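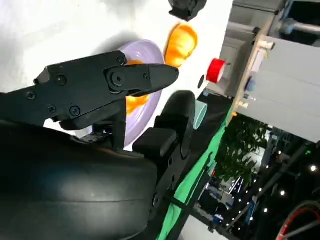
White tabletop (click to enlarge)

Gindlow Home & Garden Forums > Indoors > Furniture and Finishes
White dining table, would you do it again?

bluegumjan
Posted 2024-04-08

Hello everyone, long-time reader and not much of a poster, so please be gentle with me. We're finally replacing the dining table after my sister took back the one she lent us when we moved in (fair enough, it was hers, and she did say "until you get sorted", which turned into most of the kids' childhood). I've fallen hard for a white top. Our dining room faces south and gets hardly any sun, and I keep picturing something pale in there that bounces a bit of light around and makes winter breakfasts less gloomy.

My husband thinks I've lost my marbles. We have two boys, a dog who believes chairs are for dogs, and a household that runs on curry and blackcurrant cordial. He'd like dark timber, the darker the better, and he has already sent me several listings without comment.

So, those of you who have lived with a white table for a while, would you do it again? And is there a finish you'd steer me towards or away from? I've got until the end of May before his parents come to stay, and at the moment we're eating off two card tables pushed together with a cloth over the join. Somebody's glass finds that join at every meal.

teapot_marg
We've had ours for 5 years and I'd buy it again tomorrow! It's a Nuslow, laminate top, plain as you like. I raised two teenagers on it, plus their friends, plus a grandson who is currently at the stage of feeding himself pasta with both hands. A warm damp cloth after each meal and a proper wipe at night, and it comes up lovely. The room is so much brighter for it. My old table was a dark walnut colour and I didn't realise how much it swallowed the light until the two fellows carried it out the door and I stood there blinking.

What I will say is that you see everything. Every crumb. I've come to like that, but my sister-in-law can't relax at it, she's brushing the whole time she's talking to you.

dovetail_des
I'll be the grump, then. I refinished furniture for a living until my knees gave out and I've stripped more white tables than I'd care to remember. The trouble is paint. People see a lovely white table in a shop, and underneath it's a sprayed coat over MDF with a clear over the top, and within a couple of years there are chips along the edges where the chairs knock it and yellowing wherever the sun gets to it. Once an edge chips you get moisture in and it swells, and there isn't much anybody can do for it after that.

Bluegumjan, your husband is right, sorry. A medium-toned timber with a hardwax oil can be patched on a Sunday afternoon. Note I said medium. Very dark shows dust and scratches nearly as badly as white shows cordial.

teapot_marg
But Des, mine isn't painted, it's laminate. No yellowing at all that I can see, and it sits right under a window.

dovetail_des
Laminate's a different animal, Marg, and I'll grant you it's tough. I just can't love it. You can't repair it and the edging strip always lets go at a corner sooner or later. Have a feel under yours near the ends and tell me I'm wrong.

teapot_marg
I've just been and felt. One corner is a teeny bit lifted. I'm not speaking to you.

Shamim Jafri
I hope I can add something useful, as we went through all of this last year and I became rather a bore on the subject. We wanted white too, and we bought second-hand for $159, with four chairs thrown in, from a couple who were downsizing. It was a solid timber table that had been painted, quite badly, in what I think was ordinary wall paint. You could mark it with a fingernail. My wife said it looked like a bathroom door laid flat.

We sanded it back, which took me far longer than the one evening I had promised, and then did a stain-blocking primer and several thin coats of a water-based enamel. The tin said it would be dry in a few hours, and it was dry, but dry and cured are such different things! I didn't let anybody put so much as a plate on it for 4 weeks. My neighbour Lautaro Troncoso, who has painted boats, talked me into waiting, and I'm very grateful, because we had a party of cousins over soon after and there isn't a ring on it anywhere.

Turmeric is the one thing that worries me, and bluegumjan, you mentioned curry so I want to be frank. We wipe it straight away, and if there's still a yellow shadow I put a paste of bicarb and water on it for ten minutes and then rinse. What remains usually fades by the window over a few days. On the old wall paint it never came out at all.

dovetail_des
That's a proper job, Shamim, and Lautaro gave you good advice. Most people don't wait. If somebody's going to do it the way you did it, I'll withdraw half of what I said.

pocketknife77
Which half?

dovetail_des
The chips half stays.

prairie_lorna
Chiming in from Saskatchewan, where it's dark at supper for a good chunk of the year, and I'm with bluegumjan on the light. We have a white table in a north-facing kitchen (same problem as your south-facing one, just upside down) and I notice it most in January. Put a lamp low over it and the whole room glows.

One thing I'd suggest is thinking about which white. Ours was sold as white and is quite blue, and beside our creamy walls it looked cold and a bit like a dentist's for the first year. We ended up repainting the walls, which was a much bigger bill than the table. If you can, bring a sample home and leave it lying flat where the table will go, and look at it in the morning and again with the lights on. People hold samples up against the wall, and the colour reads differently that way.

Also matte versus gloss. I went matte and I'd go satin if I had my time over. Matte looks gorgeous but ours holds on to pencil and newsprint, and the kids do their homework there. A melamine sponge takes it off, but it leaves shiny patches if you scrub, so go easy.

pocketknife77
Agree on satin, disagree on the sponge. Those things are very fine sandpaper as far as I'm concerned and I wouldn't let one near a painted top. A drop of dish soap and some patience will shift pencil. For ink I dab with a little metho on a cotton bud, tested somewhere underneath first.

prairie_lorna
I've used one for years, pocketknife, but I'll admit my table has the shiny patches to prove your point.

hamdy_st_kate
Can I put in a word for a tablecloth? My nan had a white table on Hamdy Street for as long as I knew her and I think I saw the top of it twice. She had a thick felt underlay, then oilcloth on weekdays and a proper cloth if the minister was coming. Perfect condition when we sold it.

teapot_marg
Kate, I love your nan, but what would be the point of buying a white table and never seeing it? I'd feel like I was keeping plastic on the good lounge.

hamdy_st_kate
She did that too :)

dovetail_des
Placemats and coasters, cork-backed, and lift things instead of sliding them. Felt pads under anything heavy that lives on it, fruit bowls especially, the unglazed ring on the bottom of a pottery bowl is murder on any finish. That goes for whatever colour you buy.

bluegumjan
What a lovely lot you are, thank you so much, I've been reading these out at the card tables. My husband has read Des's post aloud three times in a special voice. The boys are voting for white, but they'd vote for anything their dad was against.

Where I've got to is that we won't buy a painted one new. There's a laminate top at the Resier Road warehouse I want to see in person, and I've asked whether I can borrow a sample piece so I can do Lorna's trick of leaving it flat in the room overnight. I'll smear it with korma while I've got it. The fellow on the phone went a bit quiet but he said yes.

If that's too blue, I like Shamim's way, though I'm not sure I have the weeks to let it cure before the in-laws arrive. Shamim, did you brush or roll?

Shamim Jafri
Small foam roller for the top, and a good brush for the legs and edges. Do the underside first so you can make your mistakes where only the dog will see them. I thinned the last coat with a splash of water and it levelled out much better. If you get a nib of dust, leave it alone until it's dry, please. I have a thumbprint at one end where I didn't.

pocketknife77
Budget for more sandpaper than you think, too. I spent over $100 on the "cheap" option once I'd added up discs, primer, paint and a new mask. Still happy with it.

bluegumjan
Noted, all of it. Korma results to follow.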